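Baneo 系列接待桌使用与维护手册
第4章 安放、桌面陈设与日常保养
修订日期:2021年11月17日
编制:Divton 公共空间用品部

4.1 适用范围

本章适用于安放在接待厅、洽谈室、阅览室及公共休息区的 Baneo 系列白色长方形接待桌。桌体的拆箱与组装见第3章,零配件订购见第6章。随桌选购的 Soliman 隔板、线槽及桌下储物格,其安装方法另附说明书,本章不再重复。

使用单位应指定一名桌面管理责任人,并将本章内容告知负责布置和清洁的人员。外包清洁单位的人员首次进场前,也应阅读4.5节和4.6节。

4.2 安放前的准备

1. 核对装箱单。确认桌面、桌腿、横梁、调平脚垫和五金包齐全。脚垫共4只,如有缺失,不得以纸片、木楔或其他物品代替。
2. 检查地面。地面应平整、坚实。地毯绒毛较厚时,先将桌子静置一夜再作调平。
3. 量取通道宽度。桌边与墙面之间如需有人通行,净宽不小于100厘米;仅作清洁之用的,不小于50厘米。
4. 确认附近没有暖气出风口、加湿设备喷口或长时间直射的日光。
5. 标出地面插座和走线盖板的位置,桌腿不得压在盖板上。

注意:搬运应由两人以上进行。抬桌时手握横梁,不得单独抓握桌面边缘,也不得在地面上拖行。

4.3 就位与调平

1. 将桌子抬至预定位置,缓慢放下,四角依次着地。
2. 将水平尺沿桌面长边放置,读取气泡位置。
3. 旋转脚垫。顺时针旋转为升高,逆时针旋转为降低。每次旋转不超过半圈,旋转后重新读数。
4. 长边调平后,将水平尺转到短边方向,重复上述操作。
5. 用手掌依次按压四个桌角。如有晃动,找出悬空的一角,单独调整该处脚垫。
6. 旋紧脚垫上的锁紧螺母。
7. 隔8日后复查一次,此后每季度复查一次。

说明:两张以上的桌子并排使用时,先调平其中一张,再以其桌面高度为基准调整其余各张。接缝处高低不一时,应调整脚垫,不得在桌面下方加垫。拼接夹需在全部桌子调平后安装。

注意:脚垫螺杆露出部分不得超过螺杆上的红色刻线。地面落差较大、调至刻线仍不能找平的,应更换安放位置,或向 Divton 服务部门申请加长脚垫。

4.4 桌面陈设

4.4.1 一般要求

桌面陈设以不妨碍填写表格、递交文件和面对面交谈为准。长期摆放的物品应有固定位置,并在桌面管理表中登记。登记内容包括物品名称、摆放位置、负责更换的岗位。临时物品应在当日活动结束后收走。

陈设物底部应平整。陶瓷、玻璃、金属及石质器物,一律加垫软质底垫。底垫的颜色宜与桌面相近,深色橡胶垫长期压放可能在浅色桌面上留下印迹,请勿使用。

4.4.2 花瓶与花材

接待桌可摆放鲜花,也可摆放仿真花。两者的要求不同,布置前应先确认所用花材的类别。

使用鲜花时:

1. 在桌面以外的地方修剪、注水。水面距瓶口应留出适当距离,以免移动时溢出。
2. 擦干瓶身和瓶底,再放上桌面。
3. 每日检查瓶底及底垫是否有积水,如有积水,先移开花瓶,擦干后放回。
4. 掉落的花瓣和花粉应及时清除。百合类花材应在上桌前摘除花药。

使用仿真花时:

1. 布置前用软毛刷除尘。不得在桌面上方使用喷雾清洁剂。
2. 新购花材可能掉色,尤其是红色和深紫色。先用湿白布擦拭花瓣背面,布上无颜色转移方可使用。
3. 花茎内多有铁丝,剪断后的端头应包裹或弯折,避免划伤桌面和人员。
4. 瓶身较轻时,可在瓶内加入洁净的卵石作为配重。

白色桌面上的陈设与红色花材

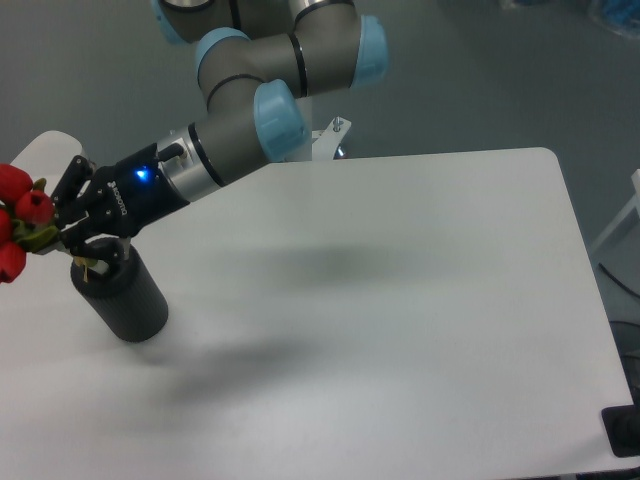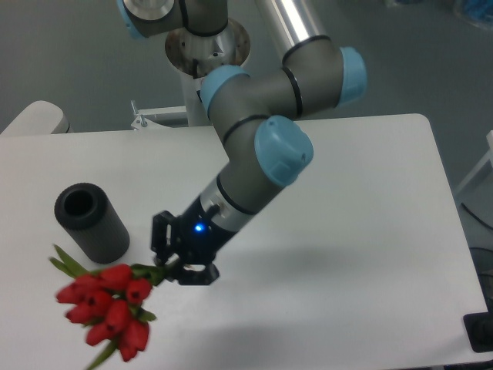
黑色圆柱形花瓶与红色郁金香 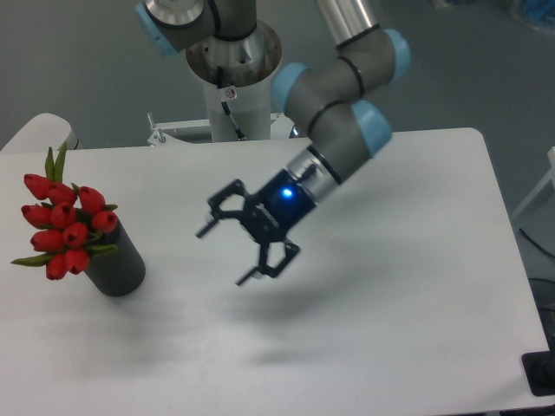

花束的高度应照顾到坐姿交谈时的视线。双方隔桌而坐的,花头宜低于双方视线,或将花瓶移至桌面一端。单侧接待的桌子不受此限,但不得遮挡名牌、指示牌和呼叫按钮。

花头集中偏向一侧时,瓶体容易受力不均。布置完成后,应轻触瓶口,确认花瓶不会随花束倾倒。花瓶外缘与桌边保持适当距离;儿童经常出入的场所,应选用底部较宽、重心较低的容器。

配色方面,本手册不作硬性规定。Gurnside 接待中心等统一管理的场所,应遵照其年度陈设方案执行;方案每年1月更新,更新前沿用上一年度的配色。

4.4.3 名牌、资料架与文具

名牌应使用自立式底座,不得用胶带、双面胶或蓝丁胶固定在桌面上。资料架放置在来访者右手一侧,架内资料不宜装满,以便抽取。笔筒与印泥盒应置于托盘中。印泥渗漏是桌面污损的常见原因,托盘应选用有边沿的样式,并定期清洗。

签字笔、油性记号笔和圆珠笔均可在铺有书写垫的位置使用。没有书写垫时,不得隔着单页纸在桌面上用力书写。

4.4.4 饮品与餐食

热饮应使用杯垫。茶壶、电热水壶和保温盘不得直接放在桌面上,应使用带脚的隔热架。接待桌不作为用餐桌使用,确需摆放茶点时,铺设干净的桌布或桌旗,并在活动结束后撤下。桌布受潮后不得继续留在桌面上。

4.5 日常清洁

每日清洁按以下步骤进行:

1. 将桌面上的小件物品移至托盘或推车,花瓶单独搬移,双手持瓶身。
2. 用干燥的超细纤维布沿同一方向拂去浮尘。
3. 将另一块布浸入清水,拧至不滴水,从桌面中部向边缘擦拭。
4. 立即用干布擦干,重点擦拭桌角、封边和线孔周围。
5. 待桌面干透后,将物品放回登记位置。

每周清洁一次底垫、托盘和书写垫的背面,并擦拭横梁与桌腿。脚垫附近的积尘用吸尘器扁嘴吸除。

可用的清洁剂为中性清洁剂,或 Soliman 桌面清洁液。使用时将清洁液倒在布上,不得直接喷洒或倾倒于桌面。

注意:禁止使用钢丝球、百洁布粗糙面、去污粉、漂白剂、丙酮、香蕉水及强酸强碱类产品。禁止将不同清洁剂混合使用。

4.6 污渍处理

发现污渍后应尽快处理。处理前,先在桌面下沿不显眼处试用,确认无变色、无失光后再处理污渍部位。

茶渍、咖啡渍:用湿布擦去表面液体,再以中性清洁剂擦拭,最后用清水布擦净并擦干。

花粉:不得用湿布直接擦拭。先用胶带的粘面轻轻粘起,再用干布拂净,残余颜色以中性清洁剂处理。

仿真花掉色:用 Soliman 桌面清洁液擦拭。颜色未能去除的,不得打磨,应联系服务部门。

水印:用微湿的布擦拭后立即擦干。反复出现水印的,应更换花瓶底垫,并检查瓶底是否有裂纹。

圆珠笔及印泥痕迹:用布蘸取少量清洁液,由外向内点拭,避免扩大污损面积。布面沾色后换用干净部位继续。

胶痕:用温湿布敷盖片刻,待胶体软化后以塑料刮片轻轻推除。刮片与桌面应保持较小夹角,不得使用金属刀片。

上述方法均无效时,应停止处理,在桌面管理表中记录污渍位置、形成时间和已使用的清洁剂,并随报修单一并提交。

4.7 定期检查

每季度由桌面管理责任人进行检查,项目如下:

1. 桌面有无裂纹、鼓起、变色,封边有无翘起。
2. 桌腿与横梁的连接螺栓有无松动。紧固时使用随桌附带的扳手,不得使用电动工具。
3. 脚垫是否完好,锁紧螺母是否到位。
4. 拼接夹是否紧固,接缝是否平齐。
5. 线槽盖板是否闭合,线缆有无受压。
6. 登记的陈设物是否仍在原位,底垫有无老化、发粘。

同一位置长期摆放重物的,检查时应将重物移开,观察桌面有无压痕。阳光照射的一侧与背光的一侧如出现色差,可将桌子调转方向使用,并在管理表中注明调转日期。

4.8 移位与暂存

需要移动接待桌时,先清空桌面,取下隔板和资料架,松开拼接夹。花瓶不得随桌搬运。移动到新位置后,按4.3节重新调平。

暂存的桌子应置于干燥、通风的室内,以水平状态放置。确需侧立时,长边着地,下垫软质材料,并采取防倾倒措施。桌面之间以无色衬纸或软布隔开,不得使用报纸。暂存期间不得在桌面上堆放纸箱。

重新启用前,应完成一次4.7节所列的全部检查,合格后方可投入使用。

4.9 报修

报修时请提供产品铭牌上的型号与编号。铭牌位于横梁内侧。Gurnside 接待中心所属各厅室的报修,由该中心服务台统一受理;其他使用单位直接向 Divton 服务部门提交报修单。

以下情形应立即停止使用,并在桌旁设置提示牌:

1. 桌面出现贯穿裂纹或边缘破损露出锐边。
2. 桌腿弯曲、开裂,或连接螺栓缺失且无法补装。
3. 调平后仍明显晃动。
4. 桌下线缆外皮破损。

使用单位不得自行切割、钻孔或重新涂装桌面。因自行改装造成的损坏,按第7章保修条款的相关规定处理。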